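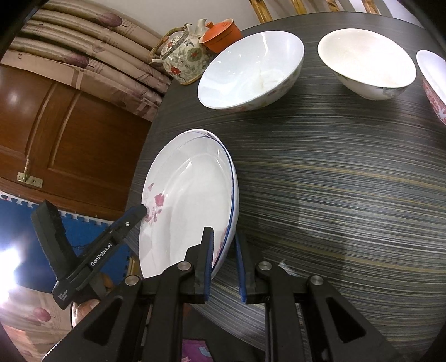 Search this repository Go

Jernitz Dispatch Log Archive

Welcome! This repo holds the typed and cleaned police dispatch logs for the town of Jernitz, starting in 1971. We're really happy with how readable the old pages have become, and we hope you'll dig in, break things and tell us what you find.

What you get

The logs are plain CSV files, one per year, in the folder called logs. Each row is a single call for service. The columns are:

- call_id: our own number, never reused
- received: date and time the call came in, on a 24-hour clock
- station: Predon, Lemieux or Nudia
- call_type: one of the codes in codes.csv
- first_unit: time the first car was logged at the address
- street: street name only, with house numbers removed
- remark: whatever the dispatcher typed or wrote, lightly trimmed

The remark column is the fun part (loose cattle on the Predon road get a lot of space in the early years). Spelling is left as we found it, including three different ways of writing "burglary."

Stations and boundaries

The town is split into 5 patrol areas, and the lines have moved more than once. Nudia used to be covered out of Lemieux, so older Nudia calls carry the Lemieux code. We did not recode them. If you want to compare areas over time, use areas.csv, which gives the start and end date of every boundary we could confirm from the town council minutes.

Please be careful with response times! Before the switch to computer dispatch, clerks often rounded first_unit to the nearest 5 minutes, and some stations rounded more than others. A blank means no arrival was written down. It doesn't mean that no car went.

Getting started

Clone the repo and open any year in a spreadsheet. If you'd like one big table, run

python merge.py logs all_calls.csv

It needs nothing outside the standard library. Add --no-remarks for a much smaller file.

Privacy

Names, phone numbers and plate numbers were taken out before anything was uploaded. Calls involving children or sexual assault are left out completely. If you spot something we missed, please email the maintainer instead of opening a public issue, and the row will come down while we check it.

Known problems

- Lemieux has a gap one April where the pages were water-damaged
- Alarm calls and burglary calls share a code in the earliest files
- Daylight saving shifts are not corrected

Maintainer: Diane Lévesque
Last updated: 30 September 2025
License: CC BY 4.0 for the data, MIT for the scripts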